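Vitevano Household Textiles Collection
Data Card, Towels and Baskets Subset

Version 2, released 12 December 2025
Maintained by: Hurkus Home Studies Unit
Contact: Dirk Van Dijk, records office

Summary

The Towels and Baskets subset documents the everyday handling of small household linens: lifting, folding, stacking and placing in or removing from a basket. It contains 877 recordings made in furnished rooms at the Van der Linden site. Each recording covers a single task and is accompanied by a short written label.

The subset is intended for the study of soft household goods and the containers in which they are commonly kept. Clothing, bed sheets and curtains are covered by separate subsets and are not included.

Contents

Items are grouped by type of cloth. Terry towels form the largest group, followed by flat woven cloths and napkins. Colors were selected to include both pale and dark shades, as pale terry is difficult to label where one fold lies over another. Baskets are recorded by material and by weave (open or closed).
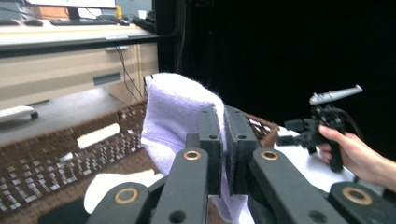 Lavender terry towel at a brown wicker basket, open lattice weave.

Each entry in the item list gives the cloth type, the color, the basket used and the surface on which the work was carried out. Surfaces are named in plain terms such as "white tabletop" or "wooden desk." Objects that are present in the room but have no part in the task are not listed.

Labeling

Labels were written in English by two readers working separately. Where the readers disagreed, the recording was returned for a third reading; 111 recordings were handled in this manner. The word "basket" is used for all woven containers regardless of size. The word "fold" refers only to a deliberate crease and is not applied to a towel that has bunched or slumped.

Changes in this version

88 recordings were relabeled following a review in March. The former category "washcloth" has been merged with "small towel." File names are unchanged.

Known limitations

Thick terry is represented more fully than thin cotton. Wicker baskets outnumber plastic and fabric ones, and users should not treat the proportions as typical of any household. Damp linens were excluded.

Access

Requests should be submitted through the Skader catalog and should state the intended use. Corrections to labels may be sent to the records office with the recording number and the proposed wording.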